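ベーカリー用品通信 3月号より

焼き菓子の保管容器について:ステンレス角型トレーと透明フタの運用

クロワッサンの一時保管に使う容器について、読者から問い合わせが続いている。質問の多くは、紙袋や番重から金属製の角型容器に切り替えた場合の扱い、特にフタを閉める時期と容器の向きに関するものである。本項では、Unbergの作業室で使っている手順をもとに、容器の選定、収納、フタの着脱、洗浄までを整理する。対象は焼成後に冷ましたクロワッサンで、クリームや生の果物を含む製品は扱わない。

角型トレーに1個だけ収める場合、長さの余裕が問題になりやすい。クロワッサンは両端が細く、中央が高い。容器の辺に平行に置いて端が当たるようなら、対角線方向に置くと収まる。端を壁に押しつけたまま保管すると、先端の層から欠けていく。

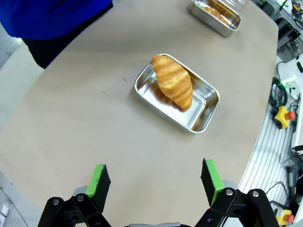

カテゴリー:保存容器・調理備品

容器の選定では、外寸より内寸の底面を先に確認する。縁を巻いた角型トレーは、縁の分だけ外寸が大きく表示されることがあり、カタログの数値だけで棚割りを決めると誤差が出る。当室で標準としているRirkettiの角型容器は、内寸の長辺が245ミリで、標準的な大きさのクロワッサンであれば斜めに置かなくても入る。ただし、巻きの強い製品や三日月形に曲げた製品は幅を取るため、現物で合わせるほうが確実である。

深さは、製品の一番高い部分にフタが触れないことを条件とする。フタが触れると表面の層がつぶれ、はがれた薄片がフタの裏に付着する。薄片が溝に残ると密閉性にも影響する。浅型の容器を使う場合は、フタを載せた状態で横から隙間を見る。

角に丸みのある容器は洗浄が容易で、バターの残りも拭き取りやすい。直角に近い角を持つものは容積の面では有利だが、隅にくずがたまる。焼き菓子の用途に限れば、丸角を選んでよい。

収納前の冷却について。焼成直後の製品を金属容器に入れてフタをすると、内側に水滴が付き、底面から湿気を吸う。金網の上で粗熱を取り、底面に手を当てて温かさを感じなくなってから移す。冷却時間は室温と製品の大きさで変わるため、当室では時間による管理をしていない。

フタを閉める手順は次のとおりとする。

1. 容器を平らな台に置き、縁にくずや水分が付いていないことを確かめる。
2. フタを水平に載せ、四隅の位置を合わせる。
3. 両手でフタの縁を押さえ、左右を同時に下げる。
4. 留め具を片側ずつかける。

手順3で片側だけを先に押すと、反対側が浮いたまま留め具がかかることがある。外見では閉じているように見えるため、最後に四隅を指で軽く押し、沈み込みがないか確認する。沈む箇所があれば留め具を外してやり直す。
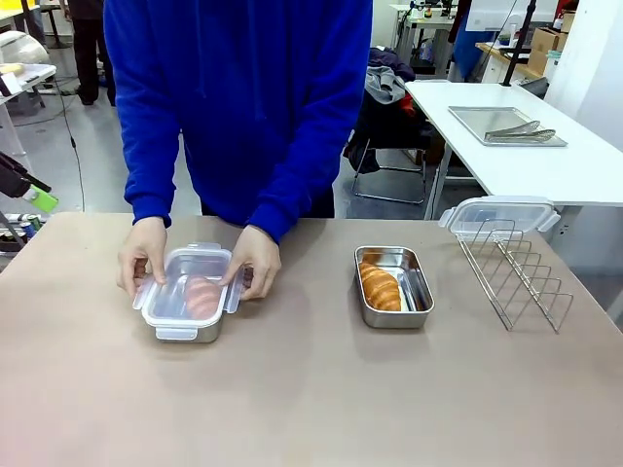
留め具はフタの部品のうち最も消耗が早い。樹脂製のものは、開閉の繰り返しよりも、無理な角度に開いたまま重ねて保管することで傷む例が多い。フタは容器に重ねず、単独で立てて置く。線材を曲げた立て掛け用のラックが適しており、フタ同士が触れないため水切れもよい。ラックの溝の間隔は、フタの厚みに留め具の張り出しを加えた寸法を基準に選ぶ。間隔が狭いと留め具が線材に引っかかり、取り出すときに根元に力がかかる。

透明フタの利点は、開けずに中身を確認できる点にある。一方で、樹脂を通して見ると焼き色の判断がずれる。色は淡く、やや赤みを帯びて見えることがあり、焼成の記録や検品をフタ越しに行うことは勧められない。色を見る場合は必ずフタを外す。Softićのフタについても、当室で同様の傾向を確認している。細かな擦り傷が増えるとこの差はさらに大きくなる。

フタをする容器としない容器の使い分けも問い合わせが多い。当日中に提供する製品は、フタをせずに置いて差し支えない。表面の食感は開放したほうが保たれる。翌日に回すものはフタをし、再加熱を前提とする。乾燥した時期には、開放したままの製品は4時間を過ぎると切り口や先端から硬くなるため、提供までの時間が読めない場合は早めにフタをする。

容器1つに入れる数は、クロワッサンの場合2個までを目安とする。重ね置きはしない。下になった製品がつぶれるほか、取り出すときに表面の層が互いにはがれる。数が多い日は、深い容器に積むより浅い容器を増やすほうがよい。

洗浄は、中性洗剤と柔らかいスポンジで行う。ステンレスの内面を研磨剤入りの洗剤でこすると、光沢面に細い筋が残り、以後そこに油分がとどまりやすくなる。バターの膜は水だけでは落ちず、乾くと灰色がかった曇りとして見える。湯で予洗いし、洗剤で洗い、もう一度湯ですすいで、すぐに布で拭く。自然乾燥では水滴の跡が残る。跡が固着した場合は、薄めたクエン酸を布に含ませて当て、十分にすすぐ。
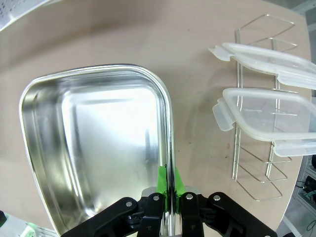
Nultmont、2018年3月17日(土)

容器の点検について補足する。空の容器は、使用前に縁と内壁を見る。縁の巻き込み部分は、へこみがあるとフタの密着に直接影響する。内壁の曇りや筋は衛生上ただちに問題となるものではないが、指でなぞってざらつきを感じる場合は洗い直す。照明の反射が強い場所では汚れが見えにくいため、容器を傾けて角度を変えながら確認する。

容器を持つときは、縁の両側を下から支える。片側の壁だけをつまんで持ち上げると、中身の重さで傾き、製品が片寄る。薄手のものでは壁がわずかに外へ開き、フタの寸法と合わなくなることもある。空の状態で位置をずらす程度であれば、片側を持っても支障はない。

フタと容器は組で番号を付けて管理する。同じ型番でも製造時期によって縁の寸法にわずかな差があり、組を入れ替えると留め具の固さが変わる。番号は容器の底面とフタの端に記す。油性ペンの表示は洗浄を重ねると薄れるため、当室では洗浄100回を区切りに書き直し、同じ機会に留め具のゆるみも調べている。

次号では、冷却用の金網と天板の組み合わせを取り上げる。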